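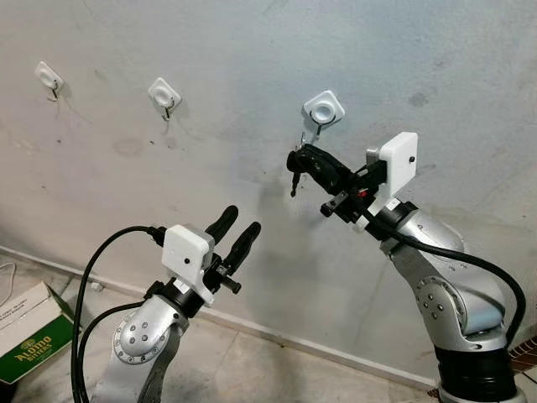
According to Awuor Mussa, the rule against nails was the first thing she was told about the flat and the only part of the tenancy agreement she could repeat from memory. She had lived at Vadlow for several years by the time of the interview and had not made a hole in any wall. Coats went on the backs of chairs. A mirror stood on the floor of the hall, leaning, and had been there long enough to leave a line on the skirting board.

Figure 2. White adhesive wall hooks on a pale grey wall.

4.2 Fixing things to walls

Tenants in both estates talked about walls more than we had expected. The interview guide had a single question on alterations, placed near the end, and in most of the 33 interviews the subject had come up before we reached it. It was usually raised through storage. People described where bags, keys, towels and school coats were kept, and then explained what they would have done if they had been allowed to use a drill.

The written rules differ between the two estates. At Vadlow the agreement bars "nails, screws, plugs or similar" in all internal walls without consent in writing. At Annan the clause speaks only of "damage beyond fair wear", and leaves it to the inspecting officer to decide what that covers. Neither agreement mentions adhesive products. The Annan clause was reissued on Jul 5, 2022 with a new paragraph on painting, but the wording on damage was left as it stood.

We expected the looser wording at Annan to go with more drilling, and to a small degree it did. Shelves on brackets were seen in several Annan homes and in almost none at Vadlow. The difference was smaller for light items. In both places tenants relied on adhesive hooks (Figure 2), removable strips and over-door rails, and gave much the same reasons. The stated concern was the deposit. Tenants at Annan who could in principle have put up a screw hook said they did not know how the officer would see it, and chose the option that they thought would leave no mark.

That belief was often mistaken. Tenants and officers both reported paint coming away with the adhesive, mainly on walls that had been painted quickly between lettings. In a few cases the paper face of the plasterboard had come off as well. An officer at Annan described this as harder to put right than a screw hole, which can be filled and touched up in one visit, while a torn patch may need skimming. The charge passed on to the tenant can be larger as a result. None of the tenants we spoke to had been told this at the start of the tenancy.

Consent was rarely sought. Only two Vadlow tenants had written to ask for permission to drill. One was Erick Mabula, who wanted a grab rail in the bathroom and a row of coat hooks in the hall. The rail was approved after a visit and the hooks were refused in the same letter. He took this to mean that the landlord would agree to things needed for health and to nothing else, and did not ask again. The other applicant had received no answer by the time of the interview and had gone ahead.

Landlord staff saw the matter differently. Those interviewed at the Nirnton office said that requests for minor fixings would "nearly always" be granted and that the clause was there to stop people drilling into cables and pipes. They had no record of how many requests were turned down. The form used for consent is the same one used for removing a wall or changing a kitchen, and it asks for a drawing and the name of a contractor. Several tenants had seen this form and taken it as a sign that small requests were not welcome.

Household type made some difference. Families with young children were the most likely to have put something up without asking, and to say so freely. They pointed to furniture straps and stair gates, which they regarded as a matter of safety and outside the rule. Single tenants on shorter agreements were the most cautious. Some had left pictures wrapped in a cupboard since moving in, and one had done so through two tenancies.

Move-out inspections, discussed in 4.3, are where these differences come to matter. Atadari, the contractor that carries out redecoration for both estates, charges for a wall by area and makes no distinction between one mark and many. A tenant who has used a single hook may therefore be billed up to the full cost of repainting the wall it was on. We return in section 5 to whether a fixed allowance for small fixings, agreed at sign-up, would be cheaper to run than the present system of consent.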